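Chapter 5
Sorting Things Out: How We Group What We Know

I can't leave a drawer alone. When I was 18 I spent a whole wet September putting my gran's buttons in order, first by colour, then by size, then (madness!) by how much I liked them. Same buttons, three different answers! That's what this chapter is about. We'll start with Elsie Wainwright, who ran the lending library at Drullow from 1864 and shelved her books by the height of the reader. Daft? Wait until section 2. Before you read on, jot down how you'd group whatever is in your own pockets.
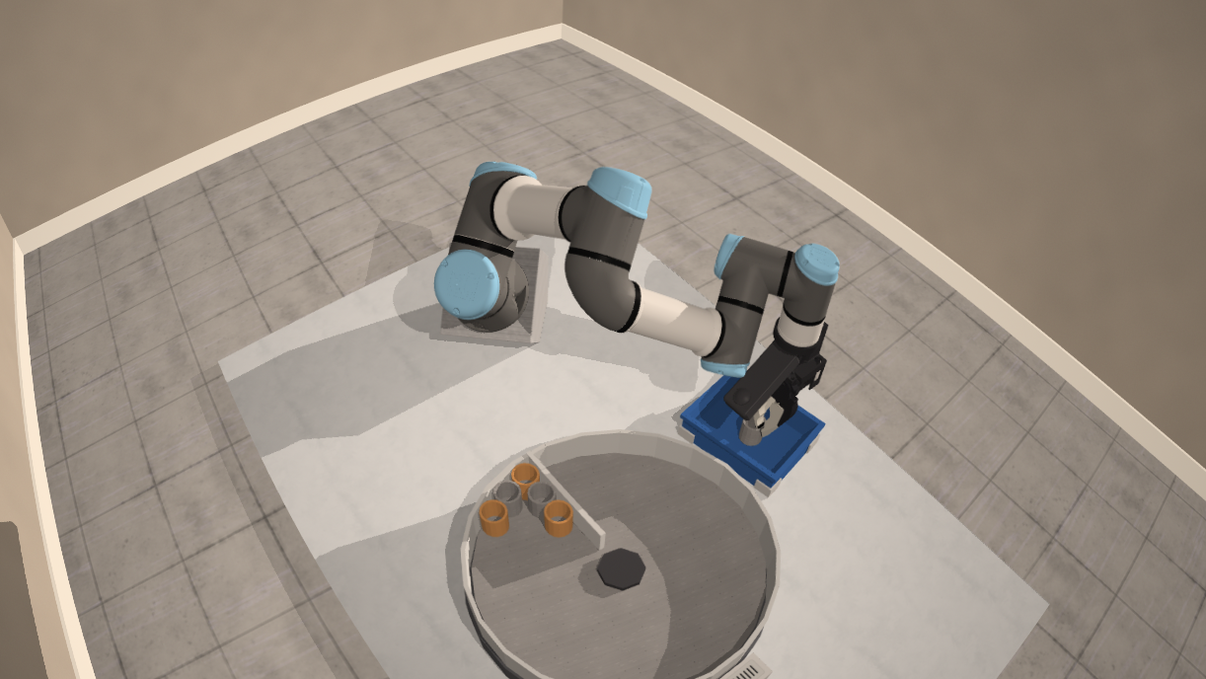
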